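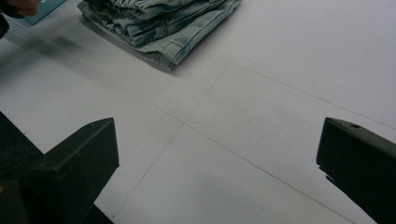
Folded light blue jeans on a white tabletop.

Culham's new clothing collection bins are due on the street in July, and the town is already being told what a success they will be. The leaflet that went out with the water bills calls the plan "a full circle for your closet." It is worth reading twice, as very little in it explains where the circle goes.

The basics are simple enough. Proltach, a textile sorting company, will place 37 bins in parking lots, outside schools and next to the two supermarkets on the east side. Residents drop in clothes, shoes and bedding. Proltach empties the bins and takes everything to its warehouse in Gondamar. The town pays nothing for the service and gets nothing for the clothes, under a deal that runs for 2 years and renews itself unless one side objects in writing.

After Gondamar, the trail gets thin. Proltach says 77 percent of what it collects is "given a second life." Asked what counts as a second life, the company sent a one-page statement listing resale, cutting into wiping rags, shredding for padding and "onward supply to partners." It did not say how much goes to each. A pair of jeans sold to somebody who wears them for five more years and a pair of jeans baled up and shipped to a buyer who may or may not want it seem to land in the same column.

Denim gets special attention in the leaflet. Old jeans, it says, can be "turned back into new jeans." That can be done, up to a point. Shredding shortens cotton fibers, and mills usually have to mix them with fresh cotton to get a yarn that will hold together. Stretch jeans are harder, as the elastic has to be dealt with first, and zippers, rivets and labels have to come off before anything is shredded. Proltach's statement does not name a mill it sells to, or say whether it has sold any denim for this use at all.

The town expects the bins to keep about 700 tons of clothing a year out of the trash. The number comes from Proltach. A town spokesperson confirmed that no separate estimate was made, and that the trash going to the landfill has not been sorted to see how much of it is clothing. Without that, it is hard to see how anyone will know next year whether the plan worked. The bins may well fill up. Some of what goes in them would otherwise have gone to the thrift stores, and moving a bag of sweaters from one donation door to another does not make the landfill any smaller.

The thrift stores have noticed. Sopacua, the secondhand shop on the corner by the bus station, says most of its income is from a small share of its donations: good coats, boots and jeans in wearable shape. The shop worries that those are just the items people will drop in a bin on the way to buy groceries. It asked the town in the spring for a line in the leaflet telling residents to try local shops first. The line was not included. The spokesperson said there had been "space constraints." The back page of the leaflet is taken up by a drawing of a smiling T-shirt.

None of this means the bins are a bad idea. Worn-out sheets and single socks have few other places to go, and thrift stores often end up paying to throw such things away. A bin that takes them for free could be a real help, if they are used for something. The contract requires Proltach to report total weight every three months. It does not require the company to report where that weight ended up, and a request to add such a clause was turned down as "commercially sensitive."

Residents who plan to use the bins are asked to tie everything in plastic bags and to keep wet or oily items out. Bins will be emptied weekly at first. Sopacua continues to take clean, wearable clothing at its side door until 5 p.m. The town says a first set of collection weights will be posted on its website in the fall.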